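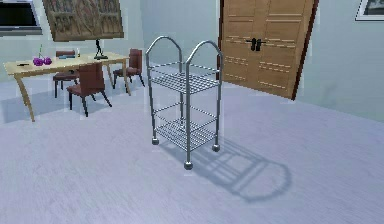

Most gripper comparisons I read are settled before the arm moves, by the choice of what the gripper is asked to hold. Give two grippers a foam cube on a bare bench and they will look much the same. Give them a household and they won't. The simulated dining room we use for early trials has a table, three upholstered chairs and a double wooden door, and the thing I care about most in it is the tall wire cart in the middle of the floor. It has two rounded handles at the top, two shelves made of closely spaced bars, and little round feet. I would sooner judge a gripper on that cart than on a tray full of cubes, and I think more groups should work the same way.

My argument is about simulation, and about where people stop trusting it. There is a view, common among those who build hardware, that a simulated trial tells you nothing about a gripper until the rubber meets the metal. I held that view for years. Friction is wrong in a simulator, pads don't wear and cables don't snag. All true. But a great deal of what goes wrong with a gripper has nothing to do with friction. It goes wrong on shape and reach, and a simulator is quite good at both.

Take the two units we compared last. The Gough is a plain parallel-jaw gripper with flat fingers. The Lavik has three fingers that curl, and costs more than I'd like. On the bench the Lavik wins nearly everything. On a curved handle it also does well, as you'd expect. Then you ask it to take hold of a single bar in a wire shelf and it has nowhere to put its fingers. The gaps are too narrow. The Gough, fitted with its thin fingertips, can at least get in on either side of the bar, provided the wrist is lined up properly. We ran 200 attempts with each in simulation before anyone picked up an Allen key, and that difference was plain by the first 40.

Could we have found it on real hardware? Of course, and in the end we checked it there. It took much longer, and we bent a fingertip.

Sarita Saxena, who runs the arm cell at Purkamthorpe, disagrees with me on part of this. Her position is that the wire cart is an unfair object. Thin bars are hard for a depth camera, she says, so a failed grasp may be the camera's fault and the gripper gets the blame. She's right that it happens. A real depth camera will often return holes and smears where a shiny bar ought to be, and the simulator's camera, unless you spoil it on purpose, sees every bar cleanly. Her answer is to drop the cart. Mine is to run it twice, once with perfect depth and once with noise added, and report both figures. If the score collapses in the second run, you have learned something about your camera. If it was poor in the first, no camera is going to save you.

The controller matters here too, and gets left out of most write-ups. We used the Sosen controller for both grippers, with the same planner and the same speed limits. I have read comparisons where each gripper was driven by its own maker's software, and I don't know what those numbers mean. One planner may give up after 35 tries at a path and another after 1,000. That's a test of patience settings.

The furniture should stay in as well. People strip a room down to make the planning faster, and then wonder why the arm behaves differently on site. A table to one side and a chair at its end change which approach angles are open, and a bulky gripper loses more of them than a slim one. The Lavik lost a fair few. I'd want to know that before I signed a purchase order.

None of this excuses anyone from the hardware stage. Sarita's cell has a real wire cart booked for May, and both grippers will go on it with the same controller settings. I expect the Gough to do a bit worse than it did in simulation, mostly from bars flexing under load – ours are rigid in the model, and I haven't found a cheap way to fix that.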